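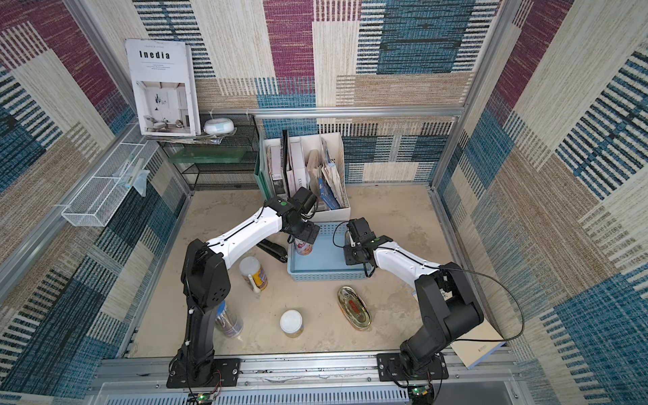
The two-arm cell on a tray job, left gripper holding a small can.

Shopping list season: what the second cell is going to cost us
Shop Notes, August 2026

It's budget time again, and I've been walking around with a clipboard like somebody's uncle at a yard sale. If I stopped at your bench last week and asked what you'd replace first if you had the money, thank you for answering, and sorry to those of you I asked twice.

The big item this year is a second two-arm cell. We've been talking about it since February, when the waiting list for the first one got long enough that people started booking lunch hours. I have a number in mind, Balakrishnan Mathew has a different number in mind, and his is higher and probably better. So I wanted to lay out where we are before the request goes in, while there's still time for you to tell me what I forgot.

Start with the stuff that isn't arms

Everybody budgets for the arms first. I did too, last time around, and then spent the rest of that year filing little purchase requests for everything that has to be wrapped around a pair of arms before they can do a day's work. The rail. The mounting plates. The bolts that fit the mounting plates (we ordered the wrong length, and I still have a box of them if anyone's building a deck). Power supplies, spare cables, zip ties by the bag, fabric for the walls, a tray or two for things to go in and out of.

None of those is expensive. Together they came to a good chunk of the total, and because they trickled in one by one they each had to be approved one by one, and each of them held us up a few days. This time they go on one sheet with one signature. Balakrishnan has started the sheet. It's in the shared folder under "cell two, boring parts," and I'd love for more people to open it.

My favorite line on it is "things to pick up." We need props, lots of them, and different ones: cans, tins, canisters with lids, a stapler, office stuff, magazines, whatever. A gripper that only ever meets one shape of can gets very good at that can. Up to now we've stocked the cell out of our own kitchens and desk drawers, which is sweet, but I'd like an actual line for it. I put down a small monthly amount and a note that says groceries. We'll see if that gets past accounting!

The arms

We have two quotes in hand and one promised.

Tonetti quoted us on a matched pair with grippers included. It's the lower of the two by a fair margin, delivery is 9 weeks, and they'll hold the price through the end of the quarter. What's missing is any kind of spare gripper, and if you've ever come in on a Monday morning to find a finger that won't close, you know how I feel about that. I asked them to requote with one spare set and a spare wrist cable. The cable matters more than it sounds like it should. It loops over the wrist, it bends every time the wrist bends, and it's the part I'd bet on going first.

Derholm came in higher but they ship in 6 weeks, and they include a day of setup on site. I went back and forth on that day. We've got people here who could mount a pair of arms with their eyes closed. On the other hand, those same people have other jobs, and the last time we "just did it ourselves" it took most of a week in half-hour scraps between other things. So I'm treating the setup day as worth real money, and when I do that the gap between the two quotes gets a lot smaller.

The third quote is supposed to come from Palaniappan, who I called mostly because a reader of this newsletter told me to (hi, and thank you). They were very nice on the phone and I haven't seen paper yet. If it isn't here by the time the request is due, it isn't going in.

One thing I asked all of them, and would ask you to ask anyone you ever buy from: can the new arms share spares with the old ones? It's tempting to go for the newer model with the nicer spec sheet. But if the pair in cell two takes a different gripper, a different cable and a different board, then I'm stocking two drawers of everything, and neither drawer will have the part I need. I'd take the slightly older model and one well-filled drawer, and I know at least a couple of you think that's a terrible way to buy robots. Come argue with me. I'm in the building most afternoons.

Floor space and the wall question

We have 5 feet of clear wall on the north side, next to the sink. I measured it, and then Balakrishnan measured it and got the same thing, so I believe it. That's enough for the enclosure but it's tight for a person standing next to it with a laptop. If we move the parts cabinet we get more. Moving the cabinet means emptying the cabinet, and I would like it noted that I've offered to buy lunch for whoever helps.

The wall fabric came up too. For the first cell we went with the big patchwork blocks, purple and teal and cream and tan, and I've heard every opinion there is about it. Some of you want cell two done in something plainer. Others want it just as loud but in a different pattern, so the two cells don't look alike on video. Fabric is cheap, so my plan is to budget for a couple of sets and swap them out when we feel like it. What I hadn't priced was the labor of getting it up straight, so there's now half a day on the sheet for that.

Running costs, the part I always lowball

I'm going to be a grown-up about this one. Last year I put nearly 1,000 dollars for repairs and consumables, and I picked that figure because it looked tidy. It was gone before summer. Nothing dramatic happened. It was cables, finger pads, a board, shipping on the board, and then more finger pads.

So this year I went back through the receipts and I'm budgeting by the hour the cell is running, which Balakrishnan had suggested last year and the year before that. We already log hours for bookings, so the math is easy. With two cells it won't quite double, given that they'll share the spares drawer, but I'm writing it down as double anyway and I'll happily hand back what's left over.

We also have the scheduling software to think about. Navbridge renews in the fall and they charge per station, so cell two adds a seat. I'd somehow left that off the first draft completely. If there's other software you use on the first cell that also bills per station, please, please tell me now. I can find money for a license in August a whole lot more easily than I can in December.

What I need from you

Mostly, I need you to look at the sheet. If you run jobs on the cell, tell me which part you've waited on the longest this year. If you've got a job coming that needs something taller than the tray we use now, or deeper, or with solid sides, tell me the size. I'd also like a rough guess at your hours for the coming year, and rough is fine, I'd just like it to be your guess and not mine.

Anyone who's dealt with Tonetti or Derholm on a warranty claim, I'd really like ten minutes with you. Both of them sound great on the phone before you've bought anything. What I want to know is how long they take to write back once you have.

The request goes in at the end of next week. After that it goes upstairs, we wait, and then I usually get one round of questions along the lines of "could this be done with one arm?" I've already drafted my answer to that, and it's politer than last year's.

Props can go in the bin by my desk in the meantime. Clean ones, please, with the lids on. We're pretty well set for tins and could use more boxes.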